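Reading time: 4 min

29th June. Bench two, the shared workshop. Two arms, one tablecloth, my patience.

Flask job again. The aim for the week is modest: pick up the Erlenmeyer by the neck, hold it over the middle of the bench, put it down again without the noise. Clifford Bélanger wants pouring by the end of the month, which gives us tomorrow. I have told him he may have gripping.

Changed since the last entry in May:

Right gripper closing force down to 62 on the Tiltton scale. Nobody in the building knows what the Tiltton scale is in, me included, but 62 holds glass and the old setting made it creak.

Approach is now from the side, at neck height. Coming down from above meant the fingers arrived at the rim first and had opinions about it.

Left arm parks open, pointing at the middle. It has no part in this job yet. I keep it powered so the two controllers go on talking to each other, a relationship that took me most of May to arrange.
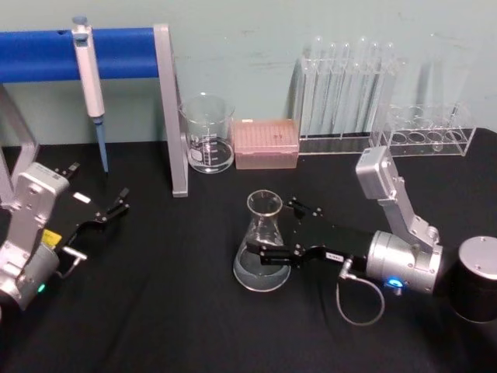 The cable is still my main worry. It wants to leave the gripper in a big lazy loop, and whichever way I dress it the loop finds its way down onto the cloth. Clipped tight, it tugs at the wrist when the joint turns. Left slack, it sweeps. I have gone with slack and kept the glassware to the back. Clifford says Avalora do a coiled one. Clifford is welcome to buy it.

Ran 20 lifts before lunch on the Mostimo script, unedited apart from the speed. Four bad ones, all the same fault: fingers shut a touch early and the flask gets nudged before it gets held. Put a pause of 286 milliseconds ahead of the close. I'd like to say I calculated it. I held the key down and that was where it stopped.

After lunch, better. Stopped logging when it got boring, and I count that as a result.

The black cloth stays, by the way. Clear glass on the old pale bench top was hopeless for the Tsang vision module, which kept reporting a very confident nothing. It does rather better now, though the creases still fool it on occasion. Ironing a tablecloth for a robot is on the list, near the bottom.
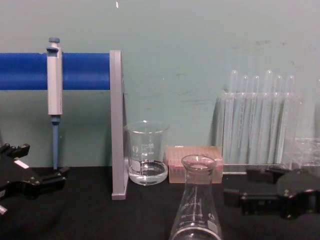

Why not start on the pipette, given that it's the part people want?

Because the plunger needs a steady push along one line, and these fingers only know how to pinch. It needs a printed thumb of some kind, and the printer is booked until Thursday.

To do: sketch the thumb. Re-zero the left wrist. Find out who has my small hex keys.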